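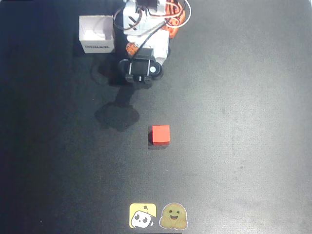
How do I get light scuffs off a dark gray work mat without leaving shiny patches?

Norbert Boros
My work table has a big dark gray mat on it, the slightly speckled kind, made by Zaretti. It covers the whole top and I use it for small jobs, sorting parts, cutting a little cardboard. One side has picked up pale streaks that show badly when the lamp is on. The shop that sold it to me wants me to buy a bottle of Cellen mat restorer for 30 dollars. The label says it "revives" dark surfaces. I have bought things that revive other things before and I have my doubts. Is there a plain way to do it? I don't want to end up with a mat that glares at me worse than it does now.

Erzsébet Bozsik
Start with a damp microfiber cloth and one drop of dish soap in a bowl of warm water. Wring the cloth until it stops dripping, wipe the whole mat in one direction, then go over it again with plain water and dry it with a towel. Do the whole thing even if the streaks are only on one side. If you clean one patch you will have a clean patch, and on dark gray that shows as much as the scuff did.

Once it's dry, look at what is left. Most pale marks on a dark mat are stuff rubbed off from something else, box corners, chalk, the bottom of a mug. Those go with soap. For the ones that stay, try a white vinyl eraser, the school kind, with light strokes and no scrubbing. I would not use the melamine sponge everybody recommends. It's a very fine abrasive, and what it does to a matte surface is polish it. You get your shiny patch and you can't take it back.

A real scratch won't come out. Nothing you wipe on will fill it. The restorer types I've tried were an oily dressing that darkened the mark for a couple of days and then collected dust. I can't speak for the Cellen one because I never paid for it, but I'd want to see somebody's mat a month later before I did.

Two more things. Turn the lamp off and look again from the other side of the table. Half of what people call fading on these mats is glare, with one side of the table washed out and the other nearly black. Moving my lamp did more for mine than any cleaning. And check whether yours is the same on both faces. If it is, flip it.

Gary in receiving
Had a Vörös mat at work for years, looked terrible, worked fine. Rubbing alcohol takes everything off. Used it straight from the bottle with paper towels. Cheap stuff, 2 dollars at the discount store, why would anyone pay more.

Sun fades them too so keep the blinds down.

Norbert Boros
Reporting back. I did the soap and water last night and it took off most of it. I would not have believed how gray the water got. The eraser handled a few more streaks. There are maybe two left and I can feel them with a fingernail, so I suppose those are scratches and I'll live with them.

The lamp advice annoyed me because it was right. I had it on the right-hand side, low, and the glare was sitting exactly where I thought the mat was worn. Now it's behind my shoulder and the mat looks like one color.

I tried the alcohol on a corner that hides under a shelf. It left a dull ring. Maybe it will even out, maybe not, but I'm not doing the rest of it. Gary, what was your mat made of?

I also read that a Flascombe mat is good for 2,000 cuts with no visible marks. Who counted? Was it with a new blade? Does anyone here own one that wasn't given to them?

Erzsébet Bozsik
I own one, bought and paid for. It marks like the rest of them. Light cuts close up a bit, heavy ones don't. It lies flat, I'll say that for it, and mine cost 60 dollars, which I wouldn't spend again.

On your dull ring: wash that corner with the soapy water once more and leave it alone for a week. Sometimes it's residue from the paper towel. If it's the finish, at least it's under the shelf.

Also put something under the boxes you slide around. Cardboard looks soft but the edges leave pale lines on dark gray, and you'll be back at the bowl of soapy water by April.

Gary in receiving
No idea what it was made of. It was green.

Contact us | Copyright, all posts belong to their authors | Back to top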